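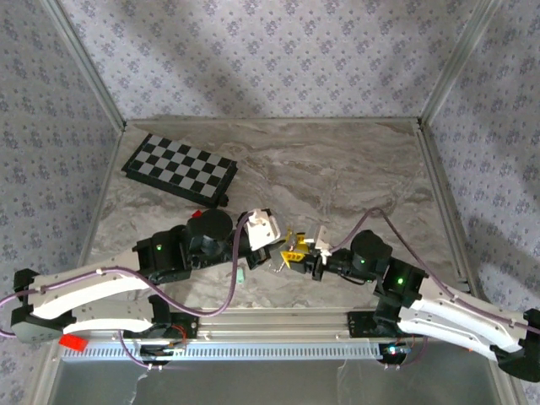 Schwarz und Hellgrau im Wechsel: Schachbrett auf marmorierter Tischplatte.

Spielbretter altern an der Oberfläche

Der Kontrast zwischen den Feldern entscheidet darüber, wie schnell ein Spieler eine Stellung erfasst. Die Werkstatt Wollent prüft deshalb jede Lackcharge vor der Auslieferung. Die Proben liegen 222 Stunden unter einer UV-Lampe, danach wird der Glanzgrad bei 60 Grad Messwinkel bestimmt. Von 87 Proben der letzten Reihe fielen 13 durch, meist wegen Vergilbung der hellen Felder. Matte Lacke schnitten besser ab, nehmen aber Handschweiß stärker auf. Für Vereinsbretter verwendet Wollent seit Dezember einen Zweikomponentenlack von Isinum. Gereinigt wird mit einem nebelfeuchten Tuch, Alkohol greift die Deckschicht an.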